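## 4. Setting up the Garkitero heated underblanket

Read section 3 (Safety) before you start. You will need a clear mattress, a socket within reach of the control lead, and the registration card from the box. The steps are the same for the single and double models unless a note says otherwise.

### 4.1 Before fitting

1. Take the underblanket out of its bag and lay it out flat. Remove the card insert and both plastic clips.
2. Check both sides for creases, scorch marks or loose stitching. Do not use the blanket if you find any damage.
3. Find the rating label, sewn in next to the connector. The model number should read 1436 or 1436D. Write the serial number on the registration card.
4. Strip the bed down to the mattress. Fleeces, throws and spare covers can go back on top once the blanket has been tested. 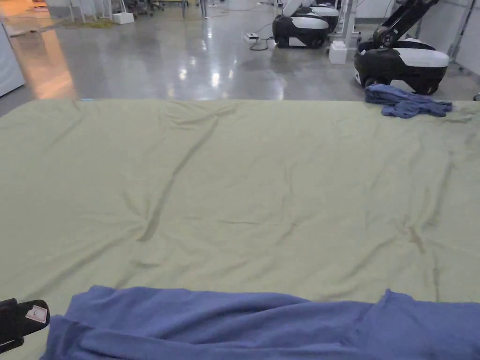 **Can I use the underblanket on top of a mattress topper?**

It can go over a cotton or polyester topper up to 80 mm thick. Do not fit it over memory foam, latex or an air bed. These hold heat underneath the blanket and may trip the cut-out.

### 4.2 Fitting to the mattress

1. Place the underblanket on the mattress with the label facing up and the connector at the head end.
2. Line up the top edge so that it sits below the pillows. The heated area must not run under them.
3. Hook the elastic straps over the mattress corners, starting at the head.
4. Pull the straps at the foot until the blanket lies flat. Smooth out any folds with your hands from the middle towards the sides.
5. Put an ordinary sheet over the blanket. Always sleep with a sheet between you and the blanket.

> **Caution:** Do not use pins, safety clips or tape to hold the underblanket in place. Metal can pierce the heating wire.

**Note:** On the 1436D there are two connectors, one for each side of the bed. They are not marked left and right and either control will fit either connector.

### 4.3 Connecting the control

1. Make sure the control is set to 0.
2. Push the plug on the control lead into the connector until both side catches click.
3. Run the lead down the side of the bed to the socket. Leave enough slack for the control to rest on a bedside table.
4. Plug in at the wall and switch on. The light on the control stays off until a heat setting is chosen.

Keep the lead out from under the mattress and away from the legs of the bed. If yours is an adjustable bed, raise and lower it once through its full travel and check that the lead does not get caught. 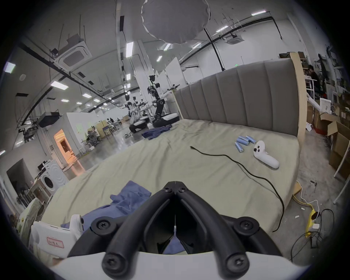 If the lead will not reach, move the bed or use another socket. Extension reels must not be used with this product. A longer control lead (2,000 mm) can be ordered from the Dravutthorpe service desk using the form at the back of this manual.

### 4.4 First use

1. Set the control to 3 and leave the bed uncovered except for the sheet.
2. After ten minutes, feel the blanket through the sheet. It should be warm over the whole heated area, with a cooler border at the edges.
3. Turn the control to 1 and check that the light changes from red to amber.
4. Turn the control to 0 and unplug at the wall.

There may be a slight smell the first time the blanket is used. It should go within an hour. If it does not, unplug the blanket and contact us.

| Setting | Use | Switches off after |
|---|---|---|
| 1 | All night | 9 hours |
| 2 | Evening | 3 hours |
| 3 | Preheating only | 1 hour |

> **Caution:** Turn setting 3 off before getting into bed. Do not use it while asleep.

### 4.5 If the light flashes

Two flashes and a pause mean the plug is not fully home. Switch off at the wall, push the plug in again and restart. Continuous flashing means the cut-out has worked. Unplug, check for folds under the sheet and wait 30 minutes before trying again.

Controls made before December have a Tirnine label on the back and show four flashes for the same fault.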